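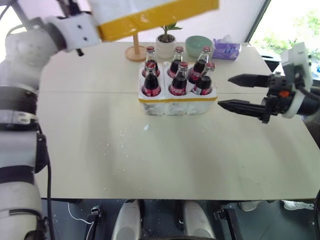 Parcel and Packaging FAQ

What size box should I use?
Pick one that leaves a little room on every side of the item for padding. If the lid bulges when you close it, go up a size. Skerska shops sell 12 box sizes, and staff will let you try your item in one before you pay.

Can I reuse an old box?
Yes, if the corners are still firm. Remove or black out old labels and barcodes. A box that has been damp should go in the recycling.

What kind of tape do you accept?
Any packing tape at least two inches wide. Masking tape and string are not accepted – string gets caught in the sorting belts. Tape the center seam and both end seams, top and bottom.

Does the color of the tape matter?
No. Keep it off the address label, though, as shiny tape can stop the label from scanning.

How do I send something fragile?
Wrap each piece by itself, then fill the gaps so nothing shifts when you shake the box. We treat "Fragile" stickers as a request. They do not change how a parcel is sorted or what we pay if it breaks.

How much cover is included?
Standard parcels are covered up to $64. You can buy cover up to $800 at the counter or online. Cash, gift cards and loose gemstones are never covered.

What is the difference between Plovel and Zandell service?
Plovel is the standard service and Zandell is the faster one. Zandell parcels need to be at the counter by 3 p.m. to leave the same day.

My parcel is stuck on "Held at depot." What now?
Usually the label could not be read or the address is incomplete. Call the Nijs depot on extension 3166 with your tracking number. Bram De Smet's team handles held parcels and can correct most addresses over the phone.

How do I make a claim?
Keep the box and all the padding until the claim is settled. Send photos of the damage and proof of value to Bohdana Horobets in Claims. Claims for parcels mailed in December take longer, and most are answered by the end of January.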